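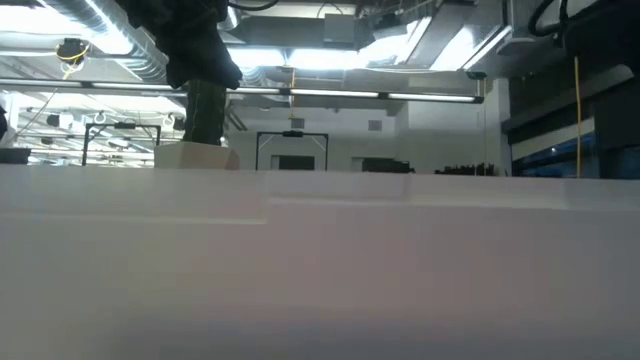
3 min read

Search this site Search

Week 4: How a singles chart gets made

Apr 22, 2026
By Ineke Martens

Okay, so last week we got a bit carried away with B-sides and I promised I'd slow down and do the boring question properly. What is a chart counting? I love this stuff, so stop me if I go on too long.

Start with shop sales. For years a chart was basically a phone call or a diary. A sample of record stores wrote down what went over the counter, somebody collected the diaries, and the totals were turned into a ranking. Notice the word sample! If your favorite band sold like crazy in a store that wasn't in the sample, those copies didn't exist as far as the chart was concerned.

Then there's radio. Some charts mix airplay in with sales and some don't touch it, and this is why the same song can be a monster hit in one country and a middling one in another without people's taste being all that different. Airplay tells you what programmers picked. Sales tell you what people paid for. I'd keep those apart in your essays, please (I marked a whole pile last year that didn't, and my pen ran out).

Now the worked case. Take a made-up town chart, call it the Drarnham Top 5. A single by Pamo sells 4,000 copies in its first week and goes straight in at 3. The week after, it sells exactly the same number and drops to 4. Did it get less popular? Nope. Something else sold more. A chart position is a comparison with whatever else was out that week, so a quiet week in January and a packed one before Christmas can't be read the same way. Koen Kramer asked in class whether that makes positions useless, and I don't think so, but I do want you to say which week you're talking about.

A few words you'll need:

Chart date: the date printed on the chart, often later than the days the sales were counted.
Re-entry: a record that left the chart and came back.
Climber: anything higher than it was last week. Doesn't have to be by much.
Peak: the best position it ever got. Write it with the chart's name, always.

For the "number one on the day you were born" exercise, watch the chart date. Roos Van Dijk found two different answers for her mother's birthday and both were right, depending on whether you go by the printed date or the counting week. Pick one and tell me which.

Reading for next time: the Drastmont handout, first half only. Bring one chart you've looked up yourself, any country, any year before streaming. Maarten Geerts has my spare copy of the handout if you've lost yours.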